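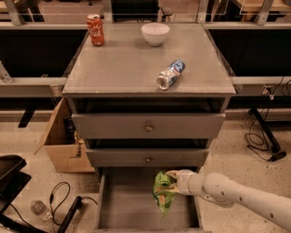

Tidying up is the chore I would hand over tomorrow if I could, Waraporn, so your message has been going round in my head ever since it came through on the list. I can live with washing up, and I rather like ironing if the wireless is on, but picking up things that other people have put down and finding a place for them wears me out. So I've been thinking about your question with a bag of crisps in mind. You have a drawer standing open at the bottom of a little grey chest, and a two-fingered gripper with a crumpled green bag pinched in it, hanging over the opening, and you might say well, that's the job done, any child of three could finish it. But look what else is on the top! A can of Coke standing up, a can of Pepsi lying on its side, and a white bowl. A person reaches past all that without a thought. I have knocked enough mugs off my own bedside table to know that it does take some thought, even if we no longer notice ourselves doing it.

On January 1, 2025, Waraporn Nakpan wrote:
> Happy new year everyone. My sister has been reading about home
> robots and is convinced she should put off replacing her cleaner
> (who is retiring, bless her) because there will be a machine for
> it by February. I told her she was dreaming. Am I being unfair?
> Has anyone on the list seen one of these arms do a proper
> household job, start to finish, that wasn't hoovering? She has a
> small flat in Ornlow, lots of clutter, two cats.
>
> Waraporn

I don't think you are being unfair, but I'd be a bit gentler with your sister than "dreaming". When I was still at Vastel we had arms on the packing line that could shift 500 cartons before the first tea break and never drop one, and visitors used to come away thinking that the kitchen must be next. The trouble was that a carton is a carton. It has corners, it keeps its shape, and it arrives in the same spot every time. Give the same arm something soft and shiny (we did try it, with bags of dried pasta, and I was finding pasta in my turn-ups for a week) and everything you thought you knew went out of the window. A crisp bag folds when you take hold of it, and it is never the same shape twice.

Then there is the matter of the arm itself. In a factory you fence off a bit of floor and it can swing about as it pleases. At home it has to share with the furniture, and a big jointed arm takes up far more of the room than you'd expect from the size of the thing it is picking up. Your sister's cats would want a word about it as well, I should think.
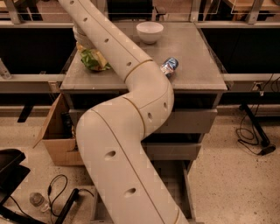

WHAT I WOULD TELL YOUR SISTER

Find another cleaner, first of all, and do it before the good ones are all spoken for. I mean that kindly. If she still wants a gadget after that, I'd have her ask the seller three plain questions. Can it open the drawer itself, or does somebody have to leave it open? What does it do when it drops something? And who comes out to mend it when it stops? My old colleague at Grakia asked the last one of a salesman and was given a telephone number in another country, open 9 till noon.

I would also ask to see it with her own things, on her own furniture. A bag draped over the edge of a cabinet is a good test, to my mind, because the drawer underneath may be open and perfectly empty and the bag still has to get off the top, down past the fronts and the knobs, and let go of at the right moment. I could watch that sort of thing all afternoon, I'm afraid. My wife could not.

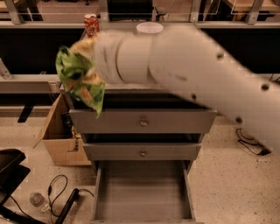 Green and orange snack bag in the gripper, over the left edge of the cabinet top. Bottom drawer fully out.

As for shop floors, which you didn't ask about but I'm going to tell you anyway, I'm more hopeful. Sorting returns into bins, filling shelves from a trolley, that kind of work may well come before anybody's bedroom gets tidied. If anyone here has been round the Vieira warehouse lately I'd love to hear what they have running, and whether it copes with soft packets yet.

Do give your sister my best, and tell her to hang on to the cleaner's number.

Warmest wishes to all,
Douglas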